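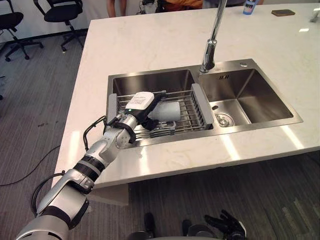
## O lava-loiça também tem regulamento

A versão 22 do nosso guia interno de boas práticas para manipulação doméstica saiu em março de 2019 e traz, pela primeira vez, um capítulo inteiro dedicado ao lava-loiça. São mais páginas do que as que temos sobre incêndios. Quem as contestou foi convidado a escrever as de incêndios.

O capítulo nasceu de uma discussão sobre copos. A equipa da Plerkolden considerava que um copo estava «arrumado» quando o braço o largava dentro do escorredor. A Horrocks, que paga metade da bancada e portanto tem metade das opiniões, entendia que só contava se o copo ficasse onde foi posto. Passámos dezembro a trocar mensagens sobre o verbo «ficar». Jade Pearce, que assina a redação final, resolveu o assunto com um prazo: largado o copo, a mão recua e espera 22 segundos. Se no fim da espera o copo estiver no mesmo sítio, está arrumado. Se rolou, rolou, e o ensaio regista-se como falhado, por muito elegante que tenha sido o gesto.

### O que muda para quem opera

**Copos deitados.** Passam a ser admitidos, desde que a orientação fique escrita na folha antes do ensaio. Um copo transportado na horitzontal por cima da grelha é uma tarefa; um copo que devia ir de pé e acabou deitado é outra, e até agora as duas apareciam somadas na mesma coluna. Freya Sugden passou uma tarde a separá-las e pede que não volte a ser necessário.

**Altura de largada.** A mão abre com o objeto apoiado ou a uma distância mínima dos arames. Acabou o «deixa cair que ele encaixa». Sabemos que às vezes encaixa. Também sabemos o que acontece às outras vezes, e o balde dos cacos já foi despejado.

**Cabos.** O cabo que corre ao longo do braço tem de deixar folga no cotovelo e no pulso em toda a amplitude do movimento, verificada à mão e devagar antes da primeira sessão do dia. Folga a mais também é defeito: um laço generoso ao pé de uma torneira alta é um convite. Os cabos no chão seguem para a base da bancada pelo caminho mais curto que não atravesse uma zona de passagem. A alcatifa não os esconde, apesar da convicção geral.

**Luz verde.** A luz do módulo montado nas costas da mão indica que o módulo está ligado. O guia tem agora uma frase a dizer exatamente isto, porque circulava a teoria de que verde queria dizer «pode aproximar-se». Não quer. Para se aproximar, há um botão de paragem e uma pessoa que o carrega.

**A outra mão.** Nos ensaios de um só braço, o segundo fica em repouso, fora do percurso do primeiro e afastado da borda da bancada. A posição de repouso escreve-se na folha. «Mais ou menos em baixo» foi a resposta mais frequente no último trimestre e deixou de ser aceite.

### Objetos que não fazem parte da experiência

Esta secção deu mais trabalho do que todas as outras. A proposta inicial era proibir tudo o que não estivesse na lista: garrafas, telefones, carteiras, chaves, o almoço. Durou uma semana. A bancada é larga e branca e fica à altura exata a que as pessoas pousam coisas, e não há regulamento que vença essa combinação.

Ficou um compromisso. Os objetos pessoais podem estar no lado oposto da bancada, longe da cuba em uso e fora do alcance do braço. Não se retiram nem se acrescentam a meio de um ensaio, mesmo que toquem. Se tocarem, a folha tem um campo para isso. Uma casa a sério também tem tralha em cima da pedra, argumentou a Vimby, e um robô que só sabe arrumar copos em bancadas despidas vai ter uma carreira curta.

A mesma lógica vale para as pessoas. Quem estiver do outro lado da ilha pode continuar onde está. Quem quiser passar para o lado do braço avisa em voz alta e espera pela paragem. Acenar não é avisar. As cadeiras de rodízios ficam encostadas à parede ou travadas pelo peso de alguém, e esse alguém também conta como pessoa para efeitos do parágrafo anterior.

### Os números, para quem os pediu

Freya reviu 2.033 folhas de ensaio antes de fechar o texto. Em 399 faltava a orientação do objeto. Em 80 havia orientação, mas era «normal». O guia inclui agora três palavras permitidas (de pé, deitado, invertido) e um espaço em branco para quem achar que descobriu uma quarta.

A Kitano pediu ainda que se definisse «cuba vazia». Definimos: sem objetos no fundo e com o ralo à vista. O escorredor conta como objeto, pelo que uma cuba com escorredor não está vazia, mesmo que o escorredor esteja. A Kitano agradeceu e pediu que se definisse «ralo à vista». Fica para a versão 23.

### Datas e papelada

A folha antiga deixa de ser aceite no fim do mês. A nova está na pasta partilhada, com o mesmo nome da antiga e um «FINAL» no fim, decisão que a redação deste boletim lamenta mas não controla. Quem imprimiu um maço da anterior pode usar o verso.

As equipas que trabalham com pratos devem continuar a seguir o capítulo dos copos com as adaptações que o bom senso ditar, e enviar à Jade a lista do que o bom senso ditou. Os talheres continuam suspensos até alguém se oferecer para redigir a secção das facas. O formulário de inscrição está aberto desde dezembro e permanece em excelente estado de conservação.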